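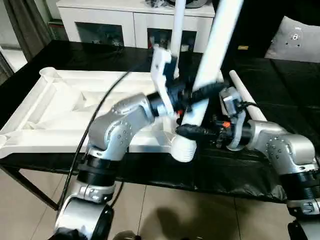

The second part of the study concerns the covered passage at Pirdale, where a row of slender posts carries the roof between the street and the rear courtyard. In the original drawings the posts are vertical and evenly spaced. The revised scheme tilts every second post toward the courtyard, which shortens the roof span and leaves more clear width at ground level. The visual effect depends heavily on contrast: a pale, thin member set at a slant is easy to follow against a dark ground, as with the long white pipe over the black table in Figure 1, and much harder to follow against a mid-toned wall. The passage walls at Pirdale are mid-toned for most of their length. Posts and walls were therefore treated as one problem.

Three wall finishes were compared on drawings and on a painted test bay. The darkest finish gave the clearest reading of the posts from the street end but reduced daylight at the midpoint of the passage to a level that Sukprasert (personal communication) considered too low for a public route. The lightest finish met the daylight target and made the posts difficult to pick out. The intermediate finish, applied only to a height of 2 m, was retained for the remaining work. Above that height the wall stays light and returns daylight from the roof slot.

Post spacing was then adjusted to suit the new finish. The passage is read at walking speed, mainly at an angle, and closely spaced posts merge into a continuous screen when seen from either entrance. Widening the bays to 920 mm kept the wall visible between posts over the first 7 bays. Beyond this distance the posts overlap in any arrangement we drew, and no further widening was attempted. The post diameter was held at 133 mm throughout so that the effect of spacing could be judged alone.

The same contrast applies to larger pale elements placed on a dark base (Figure 2), and it guided the choice of a black plinth beneath the white-coated bench at the courtyard end.

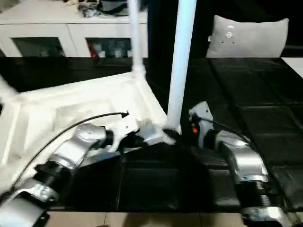 ### 4.3 Comparison with the Fasell Passage

The passage at Fasell is shorter and open on one side, so the daylight constraint described above does not apply. Its posts are all vertical. Observations made in February showed that the outer row was legible from both entrances, while the inner row was lost against the shopfronts. Dark paint on the shopfront frames would probably correct this, but the frames belong to separate owners and a common finish was outside the scope of the work.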